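Folding season at the robotics club

I joined the Prurkcombe robotics club in January, mainly because the evening class I wanted was full. I had done a bit of soldering and very little programming. They put me on the laundry project, and that is where I have been ever since. A couple of people have asked me what we do there, so I am writing it down.

The project is called Bivon. The aim is a two-armed machine that can pick a piece of clothing off a bed, fold it and put it to one side. We are entering it in the soft goods class of the Zodham student and amateur competition, where each team gets a bed, a pile of clothes and 6 minutes. Points are given for the number of items folded and for how tidy they are. Points come off for anything that ends up on the floor.

Why we started with our hands

The arms belong to the college and we only get them for part of the term. The rest of the time we collect demonstrations, meaning that a person does the folding and the movements are recorded for the software to learn from. You do this with a gripper in each hand, so that the recordings show black fingers pinching cloth and not a thumb and forefinger. It is slow at first. I was used to smoothing things with the flat of my palm and you can't do that with a gripper. You have to pinch, lift, move and let go, and you have to think about where you pinch.

The target for this term is 686 usable demonstrations. A demonstration is usable if it starts with the cloth crumpled, ends with it folded, and has no long pauses in the middle. At the last count we had 465. I am responsible for a fair number of the rejected ones, mostly from stopping to think.

What makes cloth awkward

A box has the same shape wherever you put it. A T-shirt doesn't. You can drop the same one ten times and get ten different heaps, and in most of them you can't see the sleeves. So the first half of every demonstration is really a search. You take hold of whatever bit is sticking up, raise it, see what comes with it, and work along until you have an edge.

Thin fabrics are worse for this than thick ones. A towel keeps some of its shape when you lift a corner. Something light just hangs from the point where you are holding it, and the rest stays in a heap. I have got into the habit of lifting a small peak with the left hand first and leaving the right one waiting at the other end until I know what I've got. 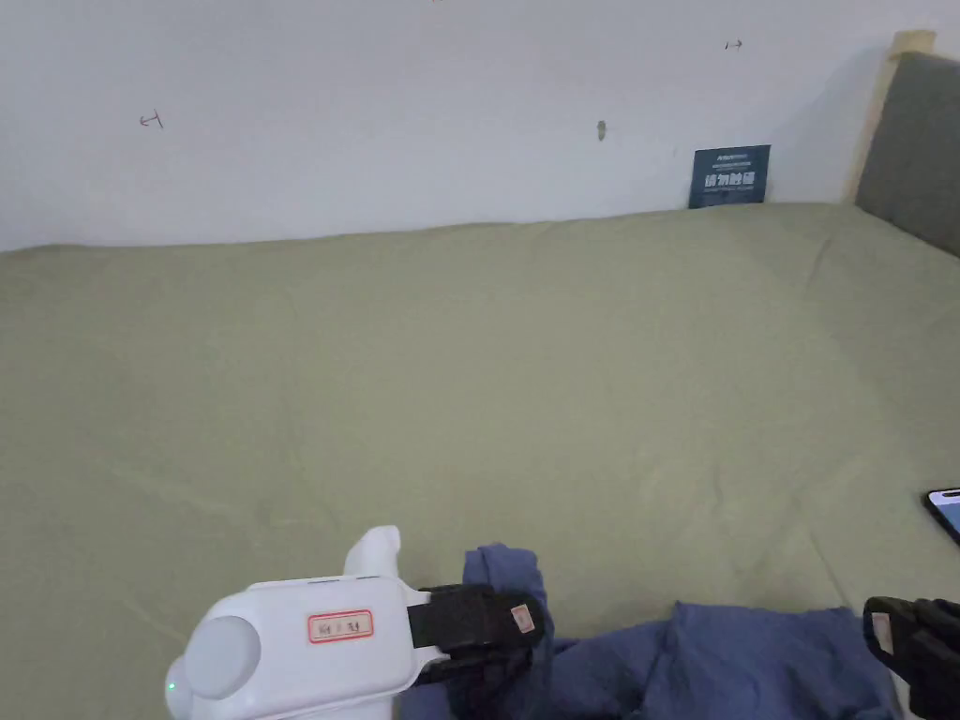 The order we work in

We argued about this for most of an evening and then wrote it on the cupboard door. It goes like this:

Drop the item on the bed from about chest height. Don't arrange it.
Start recording, wait a moment, then move.
Find two corners that share an edge.
Spread the item flat, with the neck or waistband pointing away from you.
Fold the sides in, then fold up from the bottom.
Bring both hands back to the starting position and hold still.
Stop recording and write down the result before doing anything else.

The last step matters more than it sounds. In my first few weeks I used to do five or six in a row and fill in the sheet afterwards, and I could never remember which one had the sleeve sticking out. We had to watch them all back. I now write each one down straight away, in pencil, with a note if anything odd happened.

The starting position took some practice as well. Both grippers are held out over the bed with the jaws on the inside and a clear bit of sheet between them, and you should come back to the same sort of place at the end. If your hands finish somewhere different every time, the software has trouble telling when the job is done. We had a run of early tests where the arms folded a shirt quite well and then went back and picked at it until it came undone.

The sheet on the bed is a plain muted green. We tried a striped one in the autumn, before my time, and I am told the software kept trying to fold the stripes. Plain colours are dull to look at for two hours but they have worked better. The wrinkles don't seem to bother it, so we don't iron.

Where we are now

The simple version, trained on flannels and tea towels, gets a neat fold most of the time. The clothing version is less reliable. It can spread out a T-shirt if the shirt lands the right way up, and it can usually manage the side folds. Anything with buttons is beyond it. We have left trousers until after the competition, which I think was sensible, although it means we will score nothing if the pile is mostly trousers.

The other team we know of in our class is Teuber, who came second last year with a folding board. Their machine drags the item on to the board and the board does the work. It is quick and the folds are very square. The rules still allow it, so I expect they will bring it again. Our method is slower but it doesn't need a board, and the judges give a few extra marks for that.

We have one more block of time on the arms before Zodham. Before then I want to finish the long-sleeved tops, which are the thinnest part of our set. We have plenty of short sleeves because everyone prefers doing them. 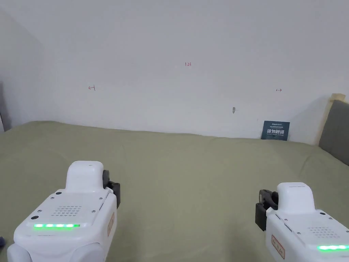 Do you need to be able to program to join a project like this?

No programming is needed for the demonstrations, and that is where most new members begin. You need a couple of free evenings and some patience with shirts. The people who train the software are happy to show you how it works once you have been coming for a few weeks, and I can now start a training run and read the results, which I couldn't do in January. If you would sooner stay on the folding side, there is more than enough of it. We meet from 6 in the evening during term, in the room at the top of the stairs, and the kettle is in the corridor.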